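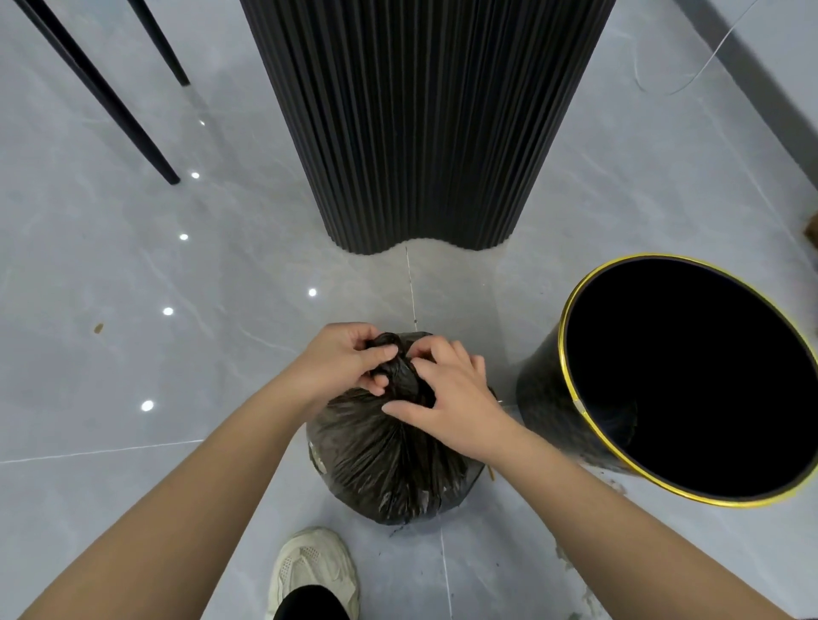 件名：ごみ回収の完了記録が月次集計に反映されない
区分：障害／データ連携
対象：Skumora(清掃作業管理)、Ivik(請求集計)
拠点：Drerkstead 本館および別館
起票：Dewanti Tambunan(Rondonuwu 施設管理課)
担当：Faizal Oei(一次)、Archie Cairns(連携基盤)
優先度：中 → 高
状態：解決済み

■ 起票内容(Tambunan)
11月分の集計を Ivik で開いたところ、区分「廃棄物・室内回収」の件数が Skumora 側の完了件数より少ない。Skumora の一覧では11月の完了が3,845件。Ivik の集計画面ではそれに届かず、別館の上層階がほぼ空欄になっている。床清掃、ガラス清掃、消耗品補充の各区分は一致している。
作業員の端末では全件が「完了」表示。送信待ちは残っていない。集計画面の再読み込み、ブラウザの変更、ログアウト後の再ログインはいずれも効果なし。
請求書の確定は月初の処理に含まれるため、それまでに数字を合わせたい。

■ 09:20 一次回答(Oei)
次の情報をお願いします。
・集計画面の絞り込み条件(期間、建物、区分)
・空欄になっている階の作業番号を3件
・夜間連携の結果メールの本文
権限による非表示の可能性もあるため、別の利用者でも同じ画面になるかを確認してください。

■ 10:05 返信(Tambunan)
絞り込みは期間のみ指定、建物と区分は「すべて」。作業番号は別途送付した。Syafiqah Yusof のアカウント(管理者権限)でも同じ結果。夜間連携のメールは毎日「正常終了」で届いている。警告の記載はない。

■ 10:50 調査1(Oei)
送付された3件を Skumora のデータベースで確認。いずれも完了時刻、担当者、区分コードに欠損なし。Ivik 側には該当レコードそのものが存在しない。集計の計算誤りではなく、取り込み前に落ちていると判断する。
区分マスタの対応表を確認。「廃棄物・室内回収」は10月末に旧区分「廃棄物」から分割されたもの。対応表には登録済みで、コードの末尾に空白が混じるといった不備もない。
参考までに、この区分に含まれる作業は次のとおり。
・各室ごみ箱の内容物の回収
・内袋の交換
・袋の口を結び、階の集積場所へ移動
集積場所から搬出口までの移動は別区分「廃棄物・搬出」で記録される。こちらは件数が一致している。

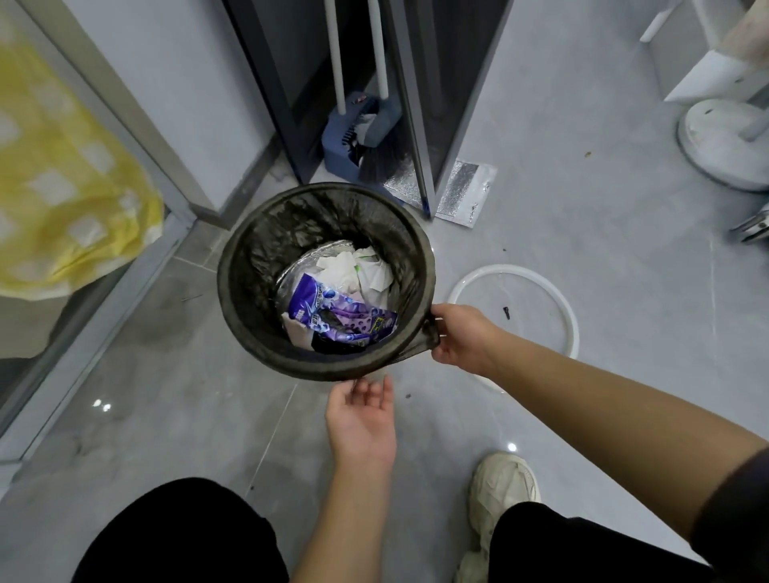 丸型ごみ箱(黒、内袋あり)

■ 11:30 エスカレーション(Oei → Cairns)
連携基盤の担当に移管。再現条件は「1日の完了件数が多い区分」と推定。床清掃などは件数が少なく、影響を受けていない。優先度を高に変更。

■ 13:15 調査2(Cairns)
夜間連携のログを確認した。Skumora の取得APIは1ページの上限が100件。連携ジョブは次ページの有無を応答内の nextCursor で判定し、値が空になるまで取得を続ける。ログでは、問題の区分だけ1ページ目の取得で終了している日がある。

抜粋：
fetch category=WASTE_ROOM page=1 count=100
nextCursor=(none)
fetch finished status=OK

100件ちょうどを受け取り、続きがないものとして終了している。その日の完了件数は100を超えているため、nextCursor が空で返るのは誤り。API側とジョブ側のどちらに原因があるかを切り分ける。

■ 14:40 調査3(Cairns)
検証環境で同じ条件のリクエストを手動で送信した。
・旧区分「廃棄物」を指定：nextCursor あり。正常。
・新区分を指定、並び順は作業番号：nextCursor あり。正常。
・新区分を指定、並び順は完了時刻：1ページ目の末尾と2ページ目の先頭で完了時刻が同一の場合に限り、nextCursor が空になる。
夜間連携は完了時刻順で取得している。別館では階ごとにまとめて完了登録を行う運用のため、同一時刻のレコードが連続しやすい。Tambunan さんに運用を確認したい。

■ 15:00 返信(Tambunan)
そのとおり。別館は電波の届きにくい階があり、階の作業が終わってから階段ホールで一括登録している。一括登録すると全件に同じ時刻が入る。本館は部屋ごとに登録。この運用は区分の分割より前から変えていない。

■ 15:25 追記(Cairns)
分割前に発生しなかった理由も確認できた。旧区分の取得設定は並び順が作業番号になっていた。新区分の設定は別のひな形から複製されており、完了時刻順が引き継がれている。10月末の設定変更の記録とも一致する。

■ 16:10 暫定対応(Cairns)
連携設定の並び順を「作業番号」に変更。本番環境に反映済み。
あわせて11月分の再取り込みを実行したが、途中でタイムアウトした。ジョブの制限は40秒。期間を1日単位に分割して再実行する。
分割実行の手順：
1. Ivik の該当月を「編集中」に戻す
2. 連携画面で区分 WASTE_ROOM のみを選択する
3. 開始日と終了日に同じ日付を入れて実行する
4. 結果の「取得」と「登録」が同数であることを確認する
5. 次の日付に進む
既に登録済みのレコードは作業番号で照合され、上書きになる。二重計上は発生しない。

■ 17:45 再取り込み結果(Cairns)
11月の全日について完了。取得3,845件、登録3,845件。エラーなし。検算は Seon-mi Cho に依頼した。

■ 18:20 検算(Cho)
Skumora の完了一覧と Ivik の集計を作業番号で突き合わせた。差分なし、重複なし。別館上層階の空欄も解消している。
1点補足。Ivik の集計画面は前回表示時の値を保持する場合がある。数字が古いままのときは、期間をいったん別の月に切り替えてから戻すこと。

■ 翌日 08:50 確認(Tambunan)
こちらでも一致を確認した。請求書の確定処理に進む。
質問が2点ある。
(1) 一括登録の運用は続けてよいか。
(2) 夜間連携のメールが「正常終了」のままだったため、集計を開くまで気付けなかった。検知する方法はあるか。

■ 翌日 09:40 回答(Cairns)
(1) 続けて問題ない。並び順の変更後は同一時刻の影響を受けない。
(2) 現行のメールは、ジョブが例外で終了した場合だけ警告を出す。件数の照合は行っていない。Skumora 側の完了件数と Ivik 側の登録件数を比較し、不一致なら件名に「要確認」を付ける変更を次回の更新に入れる。それまでは、結果メール内の区分別件数がちょうど100になっている日がないかを見てほしい。

■ 原因
取得APIの完了時刻順ページングで、ページ境界に同一時刻のレコードが並ぶと nextCursor が空になる不具合。新区分の連携設定に完了時刻順が使われていたため顕在化した。

■ 恒久対応
・API：カーソルの比較キーに作業番号を追加(修正済み、検証中)
・連携設定のひな形：並び順の既定値を作業番号に変更(完了)
・結果メール：件数照合の追加(別チケットで管理)

■ 影響範囲
10月末の区分分割以降の「廃棄物・室内回収」のみ。10月分は分割後の日についても照合し、差分なし。作業員の端末と Skumora の記録に欠損はない。

■ クローズ
起票者の了承により解決済みとする。API修正の本番反映は別チケットで Yusof さんにも通知する。(Oei)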